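Week 4: Friction and Grip
Last updated: September
Notes by Keerthana Nambiar
5 min read

Friction is the force that resists one surface sliding over another. Last week we drew it as a single arrow opposite to the motion. This week we split it in two.

Static friction acts while the surfaces are not sliding. It grows to match the push, up to a limit. Kinetic friction acts once sliding has started and is usually smaller than that limit. This is why a heavy crate is harder to start than to keep moving.

The limit is given by

F(max) = μs × N

where N is the normal force, the force pressing the surfaces together. The coefficient μs depends on both materials, so there is no such thing as "the friction of rubber" – only of rubber on something.
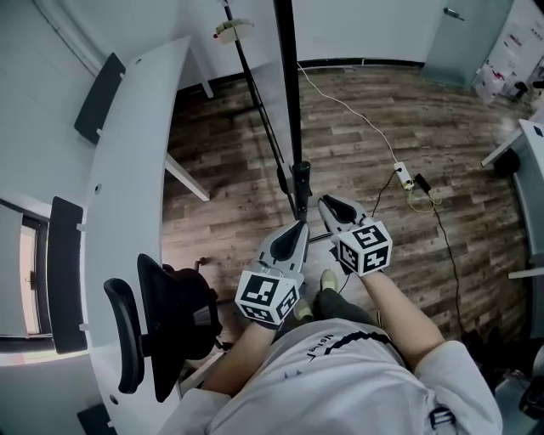
Fig. 1. Gripper fingers lined with black rubbery pads.

Worked example. A box is pressed against a vertical wall with a horizontal force of 200 N. Take μs = 0.4. The most static friction can supply is 0.4 × 200 = 80 N. A box weighing 75 N stays up. A box weighing 90 N slides down.

Squeezing an object from two sides gives two contact surfaces, so the total limit doubles. Many students forget this on the problem set. Draw both contacts before you write any equation.

Texture is a separate matter. In our simple model the contact area cancels out, and ribs or grooves do not appear in the formula at all. Real soft materials bend into small gaps, and the simple model gets worse as the material gets softer.
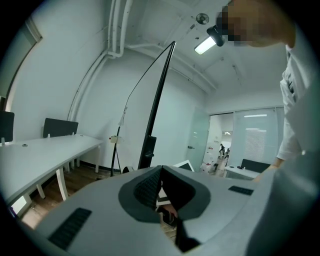 Fig. 2. Ribbed pad, left, and a smaller textured pad, right.

For next time: read the section on inclined planes and do problems 4 and 5. Show units on every line. Timo Pfeiffer will take the lab section, and the lab sheet should be printed before you arrive.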